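Bin liner keeps slipping down inside a round bin

Posted in Household > Waste and Recycling
Viewed 162 times

Rorulside_Flat8
The liners I buy will not stay up on a round bin with a smooth rim. After a day of light use one side drops and the waste ends up between the liner and the wall. The liners are Plekwood, 15 gallon, on the roll. The bin is much smaller than that. Should I be buying a different size, or is there a way to fix the ones I have? I still have most of a roll left.

dunleavy_k
The liner mouth is too wide for the rim. Measure around the outside of the rim with a string. Lay the liner flat, measure its width, and double it. The doubled figure should be a little larger than the string. If the difference is more than 2 inches there is nothing holding the plastic in place except friction, and a smooth rim gives very little of that. 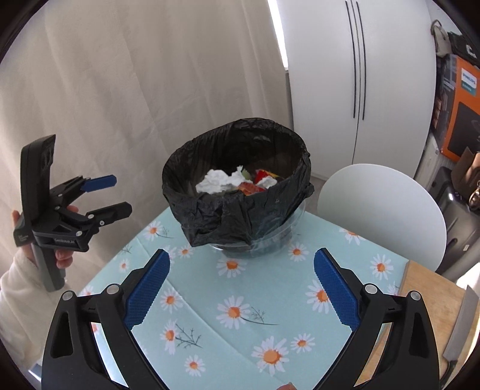 To use up the roll, gather the slack at the back, twist it twice, and tie it in a knot outside the rim. A wide rubber band below the lip also works if the wall is straight. On a tapered wall it creeps down. Push the air out from under the liner before you load it, or the first heavy item will pull the rim fold inward.

Capacity on the label is not a good guide. Two liners with the same gallon rating can have different widths. Go by the flat dimensions.

alline
just get drawstring ones. never had a problem

dunleavy_k
Drawstring liners do hold better, but the string has to be pulled snug under the lip. Left slack, they slide the same as the others. Thickness matters less than fit for paper and light kitchen waste.
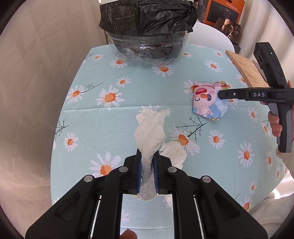
Rorulside_Flat8
Does it help to drill a small hole near the top of the bin to let the air out?

dunleavy_k
A hole near the base is more useful, as the trapped air sits under the liner. Drill one on each side, a quarter inch wide, and smooth the edges so they don't snag. Skip it if the bin has to hold liquid when a liner leaks.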